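**Fake tulips in a ribbed vase: trim or bend?**

**pratero_porch** · 1/5/24

Finally got the dark gray ribbed cylinder I'd been eyeing since December! Plan is red tulips, all one color, on a plain white table. The stems are longer than I'd like. Do I cut or fold them?

**weneven776**

Fold! Always fold! Once you cut you're stuck with that vase forever, and you WILL want to move them in spring. Bend the bottom few inches into a hook and they stay put too.

**carrillo_st**

Gotta disagree. Folded stems fight each other in a narrow vase and the heads all swing out to one side. I cut mine to 17 inches with wire cutters and they stand up beautifully.

**weneven776**

They only swing if you drop them in one at a time. Gather the bunch first, heads level, twist tie under the leaves, then it all goes in together.

**pratero_porch**

Ooh, the bunch-first thing makes sense. I've been poking them in singly and getting so mad at the leaves, lol. I love how the red looks next to a dark vase though, it's such a happy color for January.

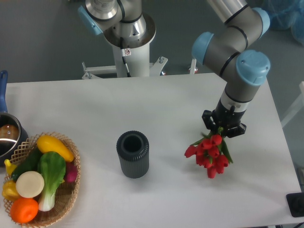 Also I can't decide about the woven basket of fake vegetables. I want it on the same table as the tulips, but my sister says pick one or the other. Too much?

**carrillo_st**

Keep the basket! Just give it some room, off toward a corner, and let the vase have the middle.

**vuvari_fan**

I'd move the veggies to the kitchen, sorry. Tulips look best alone. With carrillo on cutting, by the way, but go half an inch at a time.

**pratero_porch**

Basket stays for now, I'm too fond of it. Going to try the twist tie tonight before I cut anything!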